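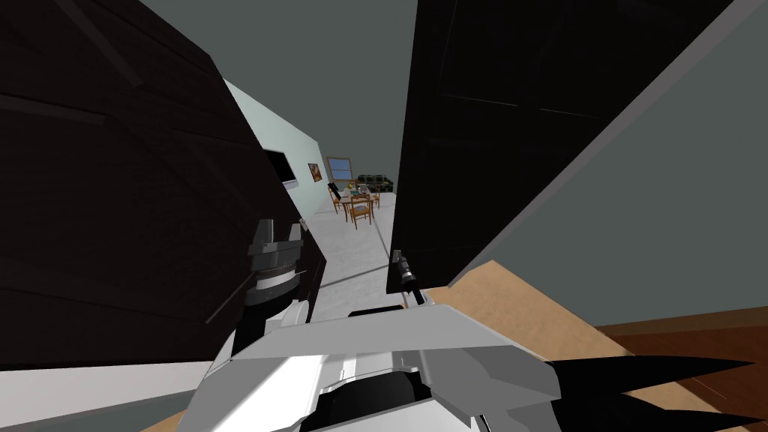 Looking down the corridor toward the dining set

Trenen Tonight: Questions From Our Audience

We get a lot of mail about coming to see the show, and we love every bit of it, even the letters that are mostly about the theme song. Most of what people ask is answered on this page. If yours isn't, write to us anyway and we'll do our best to get back to you before your taping date.

What kind of show is it?

It's an hour of talk, comedy and music, with your host Thịnh Tạ at the desk and the house band over on the side getting into trouble. There are usually two guests and one musical act. Some nights a comedian does a set in the middle, and some nights Thịnh just keeps talking until the floor manager waves at him. We've made 63 episodes so far and no two have run quite the same way, so please come with an open mind and maybe a snack in your stomach (more on food further down).

Where and when do you tape?

At the Fekik studio in Trernham, on Wednesday evenings while the season is running. Doors open at 5:30 p.m. and we ask everybody to be in line by 5:00, with the taping itself getting going at 7:00 or close to it. If a guest is stuck in traffic we start a little late, and the warm-up comic gets to try out the material he's been saving. The new season begins in January.

How much are tickets?

They're free! Please don't ever pay anyone for one. We see them pop up for sale every season and we cancel the ones we find, which is a rotten way for somebody's night out to end.

How do I get them?

Fill in the request form on our tickets page and pick the tapings that would suit you. You can ask for up to four seats at a time. Requests are drawn at random a couple of weeks ahead, so sending yours in the very first minute doesn't help you, although we do admire the people who try. If you're picked you'll get an email with your names on it, and you'll need to click the button to confirm. Lots of folks forget that part, so do check your junk folder.

I have a ticket. Am I sure to get in?

Almost always, but we can't promise it. The studio holds 250 people and we give out more tickets than that, knowing that some families will have a sick kid or a late shift. When everyone does turn up, the people at the back of the line get a voucher for another taping, and that voucher skips the draw completely. Coming early is your best bet.

Can you tell me who the guests will be?

We wish we could. Bookings move around right up to the week of the show, and it breaks our hearts when someone drives a long way for a movie star who has been called back to a set. We announce guests on our own page the day before, and any list you see earlier than that is guesswork. That goes for the fan accounts too, bless them. One of them had a whole month of guests lined up for us last fall and got a single name right, and she was the drummer's sister.

How long will I be there?

Plan on the whole evening. The taping takes a bit over 2 hours, because we stop to move the furniture around for the band, fix someone's microphone, or let Thịnh redo a joke he tripped over. (He'll tell you he didn't trip. You'll be the judge of that.) Most people are back at their cars by 9:45.

Can I bring my children?

The minimum age is 14, and anybody under 18 needs to be with a grown-up. The language is mild on the broadcast but a good deal less mild during the breaks, so use your own judgment about your own teenager.

What should I wear?

Whatever you'd wear to a nice dinner with friends. Solid colors look best from the cameras. Please skip big logos, sparkles and hats, and bring a sweater even in warm weather, as the studio is kept chilly for the lights and we've had more letters about the cold than about any guest.

Can I take pictures?

Inside the lobby, as many as you like. Once you go into the studio, phones get switched off and sealed in a pouch that stays with you. If you need to be reachable for a medical or family reason, tell the person who checks your ticket and they'll set something up with you.

Is there food?

The lobby stand sells coffee, soda, popcorn and a very decent grilled cheese. None of it can go into the studio, apart from water with a lid.

Is the building accessible?

Yes. There's step-free entry from the parking lot, spaces for wheelchairs on the front row and at the back, and a sign language interpreter if you ask us at least ten days ahead. Let us know what you need on the form and you won't have to stand in line.

Will I be on television?

You might be! The cameras sweep across the audience a few times a night, and by taking your seat you're saying that's fine with you. If you'd much rather not be seen, tell an usher and you'll be placed off to the side, where the view is still good.

Where can I watch the episode afterward?

It goes out on Painemal the Friday after we tape, at 10:00 p.m., and stays there for the rest of the season. The older seasons are up as well, except for a few musical numbers we no longer have the rights to play.

Can I meet Thịnh?

He comes out before the taping to say hello and take questions from the seats, and he's happy to chat then. He doesn't do autographs at the stage door, but you can mail something in with a stamped return envelope. Be patient with him, though. The pile on his desk had over 100 envelopes in it last time we looked, and he likes to answer them himself.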